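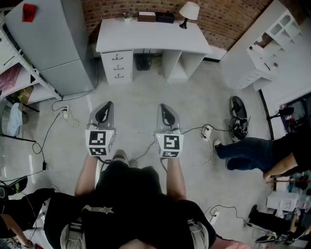 Both hand-held grippers in use, markers facing up, desk ahead.

5 min read

Section 7. Preparing the hand-held grippers for a recording session

This section is for members of the Bevar student robotics club who record demonstrations at the practice desk. Please read it completely before your first session. It was written by Kevser Baysal and checked by Diarmuid Brennan. Last change: 2020-04-03.

7.1 Before you start

1. Sign your name in the session book and write which task you will record. The present task is "open and close a drawer".
2. Remove rings, watches and bracelets. Short sleeves are best. If you wear long sleeves, fold them above the elbow.
3. Put your bag and coat in the hallway.
4. Look at the floor between you and the desk. Move the cables to the side as far as they allow.

CAUTION: Do not step over a cable while you hold the grippers. Ask your partner to move it first.

7.2 Connecting

1. Connect the left gripper first, then the right one. The laptop gives them their names in this order.
2. Check that each plug is completely inside the power strip.
3. Start the Noltov program and wait for the two green fields. This can take up to 10 seconds.
4. If one field stays red, disconnect this gripper, wait, and connect it again. After two failed attempts, call Sunita Rajput or the member on duty.

Note: Leave some cable free beside your knee. A tight cable pulls the housing down, and your wrist becomes tired very fast.

7.3 Checking the markers

Each housing carries square black-and-white markers, one large on the top and another on the lower face. The program uses them to calculate where your hands are.

1. Wipe the markers with a dry cloth. Do not use alcohol, it makes the print gray.
2. Press the corners gently. If a corner lifts, replace the marker from the envelope in the Ollberg box. Take the same number as the old one.
3. Hold both grippers in front of you, parallel, with the jaws pointing to the desk.
4. Read the marker score on the screen. It must be 515 or higher for each side.

CAUTION: Keep your fingers away from the jaws when another person holds the gripper.

7.4 Recording

1. Say "ready" loudly. Your partner answers and starts the recording.
2. Open and close both jaws one time. We need this moment later to align the data.
3. Do the task with calm movements. If you drop something, do not stop — finish the task and tell your partner to mark the take.
4. Return to the start position and say "done".

Only one pair records at a time. Other members may stay in the room, but please do not walk between the desk and the person who records. In December we lost a full afternoon of takes this way.

7.5 After the session

1. Stop the program before you pull any plug.
2. Lay the grippers on the shelf with the markers up.
3. Copy the takes to the Rafferty drive and write the last take number in the book. The last one at the time of writing is 1,199.

For problems with the drive, ask I-hsuan Liao. For new markers, ask Aisling Tully.

7 comments · 10 shares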